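Porque é que as coisas ao longe parecem pequenas?
Texto de Korkor Akolgo

O teu tio, visto do fundo da praia, tem o tamanho de uma azeitona. Depois aproxima-se, pede-te batatas fritas e afinal é enorme. O tio não cresceu pelo caminho. Os teus olhos é que fazem contas de uma maneira esquisita, e a isso chama-se perspetiva.
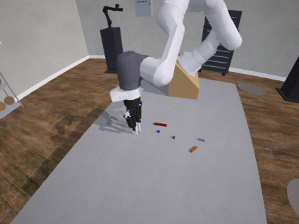
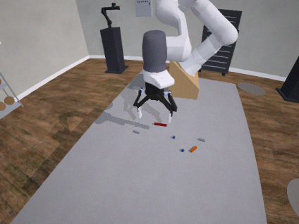 Uma sala feita em computador, com chão de tábuas e uma mesa comprida e cinzenta.

Tudo o que vês chega aos teus olhos em forma de luz. Uma coisa que está perto ocupa uma grande fatia da tua vista. A mesma coisa, lá longe, ocupa uma fatia fininha, do género que os adultos cortam quando dizem que já comeste bolo que chegue. O cérebro conhece este truque desde que eras bebé e por isso não te assustas quando um autocarro aparece ao fundo da rua com o tamanho de um sapato.

Com as linhas passa-se o mesmo. Os dois carris do comboio estão sempre à mesma distância um do outro (o maquinista agradece), mas parecem juntar-se lá ao fundo. O sítio onde parecem encontrar-se chama-se ponto de fuga. Podes caminhar até lá a tarde inteira, que ele foge sempre. O nome foi bem escolhido.

Durante séculos, muitos pintores não ligaram a isto e pintavam os reis maiores do que os castelos. Os reis, que se saiba, não se queixaram.

Experimenta em casa: fecha um olho, estica o braço e tapa o candeeiro com o polegar. Agora aproxima-te do candeeiro, sempre de braço esticado. A certa altura o polegar já não chega para o esconder. Se alguém perguntar o que estás a fazer, diz que é geometria.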